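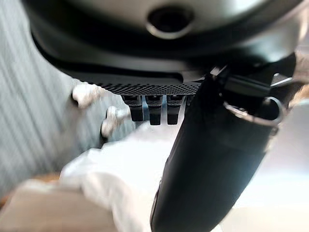 How many clothes do you need to keep in a small office? Two changes, in my case, and I had let it creep up to a lot more than that.

I work out of one room above a print shop, and for most of the year I bike in. That means something to ride in, something to wear at the desk, and spares for when it rains. By December the spares had spares. I-seul Byun, who rents the room across the hall, asked me if I was living there.

So I set aside an evening after six to sort it out. My method is the floor. I know people who sort on a bed or a table, but an office has no bed and my table always has something on it. Carpet gives you enough space to see what you own. Everything comes out of the drawers and off the hooks, and then it gets picked up one piece at a time.

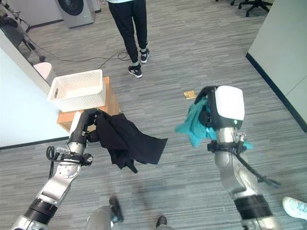 Black things are the hard part. I own so much black clothing that I can't tell one top from another until it's been shaken out and held up by the edge. I check the collar and the cuffs, then decide. If it has gone gray at the seams it goes home to be worn for painting. Anything with a color is easy – I know right away if I still wear it.

Small stuff turns up on the floor while you do this. Receipts, cards, a packet of something. I leave all of it where it lands until the clothes are finished, or I end up reading old receipts for half an hour.

Folding comes last. I fold in thirds and then in half, and I stand the pieces up in the drawer the way Eun-ji Bang showed me when we shared an apartment. Cloths and small towels I just roll.

I kept two full changes, one rain jacket and one sweater for when the heat goes off at night. The rest went home in two trips on the bike. The bottom drawer is free now, and I've put the printer paper in there. I still need to find a place for my helmet.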